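Imprimir | Enviar por correo electrónico

Quiénes somos

Wirkitz es un taller de ensayos. Probamos brazos robóticos en tareas de casa y de pequeño comercio, y publicamos lo que sale, también cuando sale mal. No fabricamos robots ni los vendemos. Nuestros clientes son empresas que quieren saber si una máquina puede recoger una habitación, vaciar una bolsa o reponer una balda antes de gastarse el dinero en ella.

Empezamos 2 personas en un local de alquiler, con un brazo de segunda mano y una mesa. Aranka Szűcs, que fundó el taller y lo sigue dirigiendo, venía del mantenimiento de maquinaria textil y estaba cansada de ver demostraciones en las que el robot cogía siempre el mismo cubo de plástico. En su casa, decía, no había cubos de plástico. Había calcetines, juguetes, esponjas y cables.

Qué probamos

La pregunta que más nos hacen es si las máquinas ya pueden con las tareas domésticas. Nuestra respuesta, a día de hoy, es que pueden con trozos de ellas. Coger un objeto rígido, de tamaño medio y bien separado de los demás ya no es noticia. Lo difícil empieza cuando las cosas están juntas, son blandas o descansan sobre una tela que se arruga al tocarla.
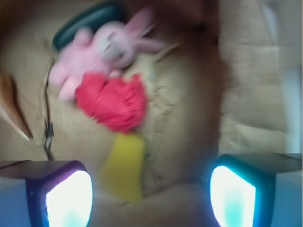 Un peluche cede cuando se aprieta y recupera la forma cuando se suelta. Eso parece una ventaja, porque perdona errores de posición, pero también hace que la pinza crea que lo tiene bien sujeto cuando solo lleva pellizcada una oreja. Con los trapos pasa algo parecido: se agarran casi por cualquier sitio y luego arrastran lo que tienen al lado. Los cables finos son otro problema y todavía no tenemos un método que nos convenza.

Cada ensayo se repite 40 veces por objeto, cambiando la colocación a mano. Si el cliente lo pide subimos a 200. Anotamos los agarres fallidos, las caídas y las veces que alguien del equipo tiene que intervenir. Esta última cifra es la que más interesa a quien va a pagar la factura, y la que menos suele aparecer en los folletos.

Cómo trabajamos

Usamos objetos corrientes. Tenemos una colección de 1000 piezas guardadas en cajas, casi todas compradas en bazares o traídas de casa: juguetes, utensilios, cosas de playa, restos de costura. La lista se revisa cada año en marzo. Lo que se rompe se sustituye por algo parecido, nunca idéntico – en una casa tampoco hay dos cosas idénticas.

Los recipientes también cuentan. Una caja de plástico tiene paredes rectas y siempre mide lo mismo. Una bolsa de papel se deforma, y el brazo tiene que entrar por arriba sin aplastar el borde. Por eso hacemos parte de las pruebas con bolsas.

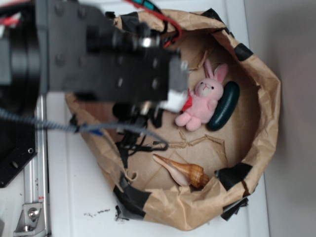
Ensayo con bolsa de papel: conejo de peluche, anillo verde oscuro y caracola.

Nuestras series se organizan en dos programas. Grotex reúne los ensayos de hogar: recoger, ordenar, doblar prendas sencillas. Hondeck es el programa de taller y tienda, con piezas pequeñas, embalaje y reposición. Los dos comparten protocolo, de modo que un cliente puede comparar resultados entre uno y otro. Doblar ropa sigue siendo nuestra prueba con peores números. Clasificar objetos rígidos en bandejas es la mejor, y ahí sí recomendamos a algunos clientes dar el paso.

Qué no hacemos

No certificamos seguridad ni damos avales para trabajar cerca de niños o personas mayores. No firmamos informes que el cliente haya redactado antes de la prueba – nos lo han pedido. Tampoco hacemos vídeos acelerados. Si una máquina tarda en recoger un juguete, el vídeo dura lo que tarda.

Dónde estamos

El taller está en el edificio Győri, planta baja, entrada por el patio de carga. Se puede visitar con cita previa, a partir de las 10:00. Quien quiera traer un objeto propio para probarlo puede hacerlo; basta con indicarlo al pedir la cita. No aceptamos líquidos ni nada que corte.

Imprimir esta página | Enviar a un amigo por correo electrónico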